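Bonjour Shirley,

Voilà enfin le point d'étape promis pour la ludothèque itinérante de Merkville, et je commence par la bonne nouvelle : on a passé les 309 familles inscrites ! En janvier on en était encore à espérer les 200, alors vous imaginez l'ambiance dans l'équipe. La tournée de Kang marche très bien le mercredi, celle de Fornen un peu moins (l'arrêt est mal placé, derrière la poste, et on va demander à le déplacer).

Côté achats, on a dépensé 2083 euros sur votre subvention, surtout en jeux de société et en petits véhicules, que les tout-petits réclament sans arrêt.
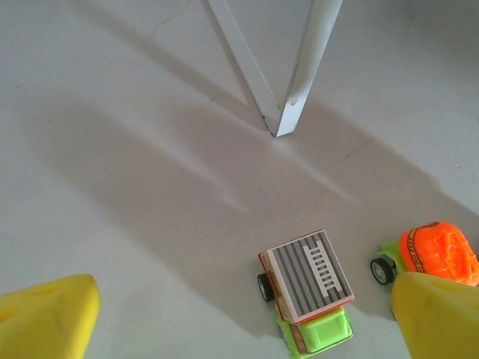
Page 20

Le camion de pompiers fait partie des jouets qu'on proposera au prêt dès le printemps, avec les autres véhicules.

Sreekumar Iyer a repris tout le catalogue sur Ivska, notre logiciel de prêt, et il lui reste environ 86 fiches à saisir. C'est long, il râle un peu, mais les retards de retour ont déjà bien baissé grâce aux rappels automatiques !

Reste le souci du chauffage dans la camionnette. Le devis est plus élevé que prévu et j'aimerais qu'on en parle avant que je signe quoi que ce soit. Je peux vous appeler lundi matin, si ça vous va ?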